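Home Features Materials Workshop Letters Subscribe

The Blue You Can See Into
Tinted plastic is back on our desks and shelves, and it still makes us want to press our noses against it

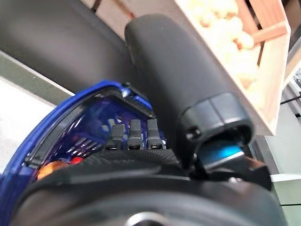
A reader in Castow wrote to us in April to say that clear blue plastic is the only color she has ever bought on purpose, that she once drove 100 miles for a desk phone in it, and that she would do it again tomorrow for the matching answering machine.

We get it! Something happens when a shell lets the light through. Ribs and inside walls that would normally be a molder's private business become part of the look, and a little orange part sitting behind royal blue glows like a coal. Three plain black connectors in a row turn into something close to a window display. Even a silver screw head gets its moment.

Our own obsession started with a kitchen timer, the Fluvby 306, which we found at a church sale with its spring still good. The case is a smoky blue, thick at the corners and thin over the dial, and you can watch the gear train tick along while your eggs boil. We have overcooked a lot of eggs. From there it was a short trip to the Imelar radios, then staplers, then a pencil sharpener that shows off its shavings (surprisingly pretty, especially if you own red pencils).

Collectors will tell you the blue matters more than the brand. Too pale and you see everything at once, like a fish tank with the lamp left on. Too dark and you might as well paint it. The best pieces sit in between, with a glossy rim where the color piles up and goes almost inky. Curves help a great deal. A flat blue panel is pleasant enough, but bend that same sheet around a corner and the highlights start to travel as you walk past.

Over at the Egger molding shop in Castow, they keep tint chips on a ring as big as a dinner plate, and we spent most of an afternoon holding them up to the window. Chip 291 is the one we came home talking about, a strong, clean blue that stays blue over black. Next to it, 537 leans green and looks terrific over brass, though it made every red we tried look like brown gravy.

If you have a piece at home, treat it gently. Use lukewarm water, a drop of dish soap and the softest cloth in the house. Skip the paper towels. Keep it off a sunny sill, and put it somewhere a lamp can reach it from the side in the evening. Our timer lives next to the toaster, where it picks up crumbs and a very nice reflection.

The radio is still missing its battery door. If anyone has a spare in blue, we would love to hear from you.

Share 306 Comments 100

Contact the editors | Copyright, all rights reserved | Back to top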